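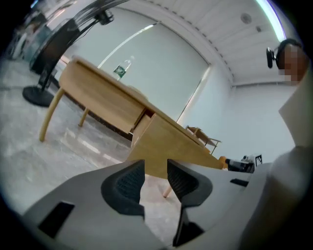
Hand-held gripper at the desk, drawer task.

Trandholm demonstration work - progress report to Ruster
June 25, 2022
Prepared by Ojārs Rätsep

Recording of the drawer task is under way. The operator sits facing the desk with a gripper in each hand and opens or closes the single drawer. No robot is needed at this stage. We have 231 usable demonstrations against a target of 1000. Another 19 were thrown out, most of them where tracking of the left gripper dropped for a second or more.

Ximeng Xia rewrote the start-up check, and it now stops a session if either gripper has not been calibrated that day.

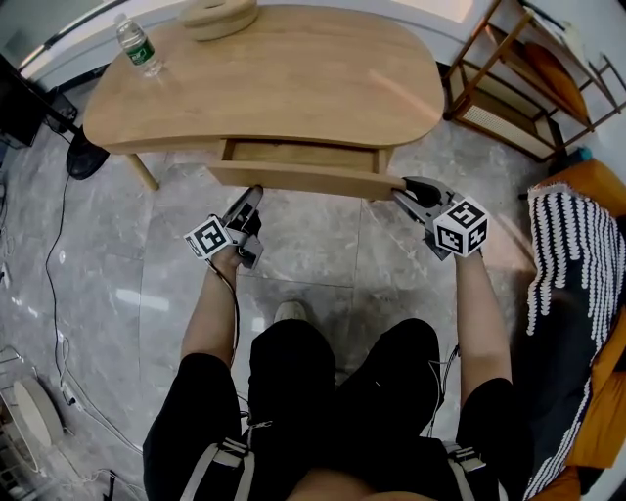

The drawer has been harder than we planned for. Its front gives the fingers little to hold, and operators differ in where they take it. We have asked them to grip near one end and to keep the other hand clear of the desk until the drawer has stopped moving. Older takes with a central grip are kept, but labelled separately.

Spending is within budget apart from replacement finger pads, which Atanasov now supplies in larger packs. We would like to move 2000 pounds from travel to operator hours to cover this summer. The first trials on the arm at Orkcombe are still set for December - we will confirm the week once the lab there has its new floor plan.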